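Seyoum Tabletop Panel, White, Item 1241

Ships flat, two panels to a carton

If your kitchen is anything like ours was for the first ten years, the table does everything. It's where the onions get chopped and the homework gets done and the mail piles up, and by spring it looks like it has been through a war. The Seyoum panel was made for people who like the table they have (or at least the legs of it!) and just want a fresh, plain, easy-to-wipe top on it without buying a whole new piece of furniture.

We've carried the Seyoum since we were still selling out of the old Prastunholm storefront, and it's the one item I never worry about running out of ideas for. Customers have put it on sewing tables, potting benches, laundry counters, a school craft room, and one very long desk under a bedroom window. It comes in one color, white, and we get asked for others all the time. Maybe someday. The white goes with everything and it makes a small room feel a good bit bigger.

Size and fit

Each panel is 960 mm wide and 2212 mm long as it comes out of the carton. Most folks cut it down, and that's fine – any fine-tooth saw will do the job. Put a strip of masking tape along the line first and cut slowly with the good side up if you're using a hand saw, good side down if you're using a circular saw. If you'd rather not cut it yourself, write the finished size in the notes box when you order and we'll do the first two cuts free. Please measure twice. We can't take back a panel once it's been cut, and I do hate having to say so in an email.

White tops with everyday kitchen things on them:

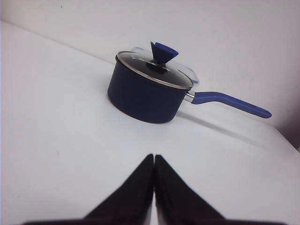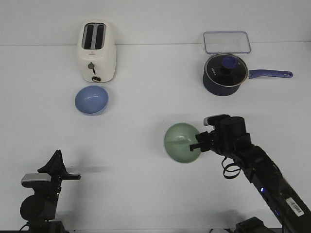

The panel fastens from underneath with the Zundetti clips, sold separately in bags. You'll want a clip at every corner and a few more down each long side, and they go into solid rails only, so have a look under your table before ordering. If your rails are hollow metal, write to us and we'll send the longer bolts along with the clips at no charge. Don't overtighten them. Snug is plenty, and a top needs a little room to move between January and August.

Edges come square and bare. We sell an iron-on edge strip from Pesard that matches nicely, and it's an easy evening's work with an old iron and a piece of parchment paper in between. Go slowly around the corners, let it cool completely, and then trim the extra with a sharp blade held nearly flat. I did my own with a dull knife the first time and had to redo one whole side, so please learn from me there.

Care

Warm water, a drop of dish soap and a soft cloth will take care of nearly everything. For ballpoint pen or beet juice, rub gently with baking soda and a damp cloth, then rinse. Please don't use scouring powder or steel wool, as they leave the surface dull and then it picks up dirt faster than before. Always use a trivet under anything straight off the stove, and a cutting board under any knife. Standing water along a cut edge is the one thing that will really hurt this panel, so wipe up spills there first.

Delivery

The carton is long and it's heavy, so do plan on having a second pair of hands at the door. Orders placed by noon usually leave us the next working day. Open the carton and check the corners before the driver goes, if he'll wait – and if he won't, take a picture of any damage and send it to us that same day. We'll put a new one on the truck.

Returns are accepted on uncut panels in their original carton. Clips and edge strip can come back any time as long as the bag hasn't been opened.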